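Projects > Callthorpe Lab > Cell 2 > Maintenance report

Yufang Shi and Marwa Kabbaj

We were asked to check whether the weekly finger alignment in the Callthorpe manual does any good. The manual says to re-square both gripper fingers every 200 cycles. It gives no source for that number, and we doubt there is one.

Our test job was sorting push-button switches into a yellow tray. We left the finger bolts alone for 900 cycles and logged every missed pick.
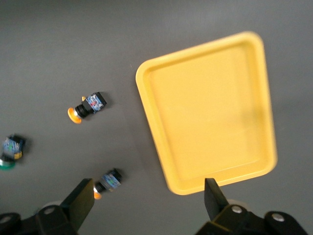 Misses did go up, but most came after cycle 238, when Yiran Lu reloaded an old wrist camera calibration. Blaming the fingers for that seems lazy to us. With the right file back in, the rate dropped and no bolt had been touched.

We would still check bolt torque at the start of a shift. We would not stop the cell to re-square anything until someone shows a finger has moved. One run on one gripper is thin evidence, ours included.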